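触觉夹爪 vs 普通平行夹爪,小桌面臂到底值不值得换?

版块:机械臂与末端执行器
回复 23

慢半拍的螺丝 楼主
最近在纠结夹爪。手上一直用的是 Inley 的平行夹爪,两片硬指,便宜耐造,抓方块没什么毛病,一抓薄的长条就容易歪。上周把 Vanags 那副触觉指尖装上去试了几天,感觉很微妙,想听听大家的意见。先说价格,我入手 2,147,比 Inley 那副贵了差不多一倍,肉疼。

面包板上的猫
2,147 买两个指尖?我宁愿加钱换好一点的舵机。小臂的回差摆在那儿,指尖再灵敏有什么用,你又跟不上。

慢半拍的螺丝 楼主
回差确实是问题,不过我要的是判断“夹住没有、滑没滑”,这个不太吃定位精度。以前靠舵机电流猜,猜得我想砸桌子。

kestrel_77
支持楼主。我用 Flodel 控制器读电流也试过判滑,软一点的东西根本分不出来,布和空气一个数。触觉这块真的不一样!

面包板上的猫
电流那个是你滤波没做好吧……我这边抓毛巾判得挺准的,阈值调一下午就行。

kestrel_77
调一下午,换块毛巾再调一下午,谢谢,我不干了。

夜里两点的示波器
插一句,触觉指尖最大的坑是光。那种里面带灯的软垫,外面环境光一变,画面基线就漂。楼主你注意下曝光要锁死,自动白平衡也关掉。我三月份就栽在这上面,白天标的参数晚上全废。

慢半拍的螺丝 楼主
曝光锁了,白平衡忘了,今晚去关。难怪腕部相机拍出来红成那样,我还以为是托盘反光。

夜里两点的示波器
托盘反光也有份。你那托盘什么颜色?有条件换个灰的哑光垫子。

慢半拍的螺丝 楼主
红橙色的塑料托盘,手边就这个……先不换,反正以后要抓的东西也不会都摆在灰垫子上。

Zuster吹水群编外
楼主别光看指尖,线也要管。我那台用的 Zuster 的臂,腕部线一硬,末端就被拽偏,查了两个晚上才发现是线的锅。能换软线就换,走线留个活弯,别绷着。

慢半拍的螺丝 楼主
这个太有同感了,我这边线也是绕得一塌糊涂。编织线那根特别硬,腕关节一转就较劲。

面包板上的猫
所以普通夹爪没这堆线啊,兄弟。省心也是性能。

kestrel_77
那你干脆用筷子。

面包板上的猫
筷子还真有人做过,别激我。

慢半拍的螺丝 楼主
别吵别吵。我自己目前的想法:只抓硬方块,Inley 够用,真没必要换;要碰长条、布料、针织的小东西,触觉指尖能省很多瞎调的时间。缺点是贵,指尖也比硬指厚一圈,伸进窄缝有点费劲。控制器我还是 Flodel,没换,所以两副夹爪算是同一条件下比的。

面包板上的猫
样本呢?抓了多少次?

慢半拍的螺丝 楼主
还没正经统计,打算这周四开始跑,目标 2,000 次,两副夹爪各一半,跑完把表放上来。先贴两张对着红色长条的。
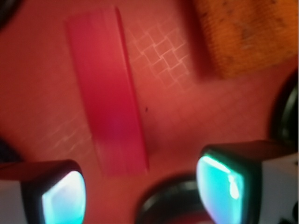 腕部相机一张,旁边固定机位一张
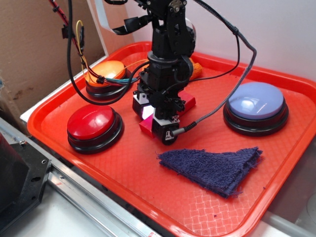 路过的齿轮
问个小白问题,触觉指尖的软垫用久了会磨损,磨了之后要重新标定吗?

夜里两点的示波器
要的。换垫子之后必须重标,平时只是表面有点磨花的话,先在空载状态下重新采一张基准图,多数情况就够用了。要是空载都能看到固定的印子,或者同一个力压下去读数明显变小,就别省了,直接换垫子再标一遍。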